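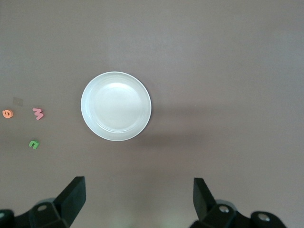 Tableware Plant Visit, Traltska: Inspection Room

The Drarnura works opens its finishing side to visitors in October. Our group was admitted at 10 a.m. and spent 80 minutes inside, mostly in the inspection room.

Plates are checked singly on a plain, smooth table. A round white plate with a shallow wall and a wide flat base gives a clear outline against the mauve-brown top, so a chipped rim would be easy to spot. Overhead light leaves a diffuse highlight on the inner wall. Small foam shapes, one orange and one pink among them, lie to the left of the plate.

Output is nearly 3,000 pieces per shift across 4 lines. The Kimura line runs the shallow forms and the Su line the bowls. Rejects go back to the glazing hall, which was closed to us.

The shop by the gate sells seconds at 46 percent of list price. Stock was limited to side plates and one size of bowl. Parking is on the river side, and the walk to reception is signposted.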